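Wear Parts Deserve a Fault Code

June 2021

When a robot arm swings where it should not, work stops and a report is written. When a gripping pad begins to shed, work usually goes on. The Ido project has learned that the second kind of failure can cost more than the first, and we believe the field should treat it with the same seriousness.
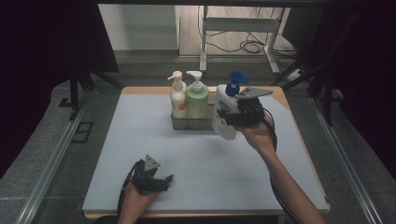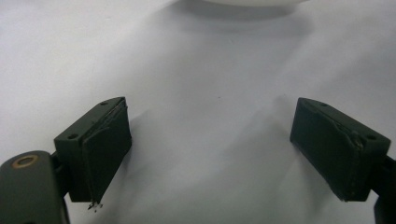 Opinion | Equipment Safety

The fault at Ido concerned the hand-held grippers used to record pick-and-place tasks with household bottles. Between November and the spring review, the project logged 743 recordings on the Drerkus bench. Operators had noted dark crumbs on the work surface in six of them. No alarm was raised, for the plain reason that no alarm existed. The checklist covered cables, camera mounts and battery charge. It said nothing on the pads.

A pad that is breaking down at the seam changes how an object is held. The grip may slip by a small amount, and the person holding the tool will correct for it without thinking. An arm trained on those recordings inherits the correction but has no hand to judge when it is needed. At the Mustgate site, a trained arm dropped seven filled bottles in one afternoon before it was shut down. Staff had to clear liquid soap from a floor where power cables were lying. There were no injuries, and we do not regard that as proof of a sound procedure.

Some colleagues have argued that pads are cheap and should simply be replaced on a schedule. Manole, our sister project, does so after every 1000 grasps. We support the practice, yet a schedule alone is too weak. Pads wear unevenly — one finger often goes before the other — and a fixed interval will miss the early case.

We therefore ask that visible wear on a gripping surface be given its own fault code, that any loose fragment be grounds to stop recording, and that files made since the last clean inspection be held back until reviewed. Ido has adopted these rules for both hands of every station. The review of earlier files is still under way, and more than a few will probably be withdrawn.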